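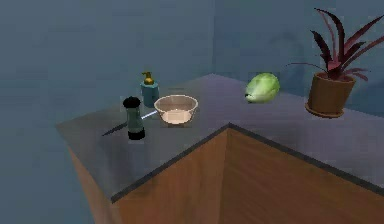

Figure 1. Dark gray countertop on a wooden cabinet base (computer rendering).

Unit 4: Work Surfaces and Base Cabinets
Residential Interiors, Patwary Institute
Instructor: Francine Fortin

4.1 Scope of the unit

This unit covers the selection and specification of countertops for kitchens and utility rooms. Students should have completed the measuring exercise in Unit 3 before attending. The reading is Chapter 6 of the course reader, excluding the section on outdoor kitchens.

4.2 Terms

Base cabinet: a floor-standing unit that carries the countertop.
Overhang: the distance the countertop extends past the face of the cabinet.
Run: a continuous length of cabinets along one wall.
Return: a shorter run set at a right angle to the main run.

4.3 Corners

An outside corner may be square, clipped or rounded. The square corner is the simplest to cut and is usually priced lowest. It is also the corner most often chipped, and clients with small children frequently ask for a radius. The choice must be written on the drawing. A fabricator who finds no note will normally cut the corner square.

4.4 Color and light

Dark matte surfaces reflect little light onto the work area. Where such a surface is specified, task lighting should be planned at the same time - not added after the cabinets are ordered. Samples must be viewed in the room itself, both in the morning and after dark.

4.5 Assignment

Prepare a countertop drawing for the Skelldale apartment. The main run is 2000 mm long. Show all overhangs, state the corner treatment and attach a lighting note of no more than 190 words. Drawings are to be left with Raed Boutros in Room 193 by 4:00 p.m. on the last class day of November. Work in groups of two is permitted with prior approval.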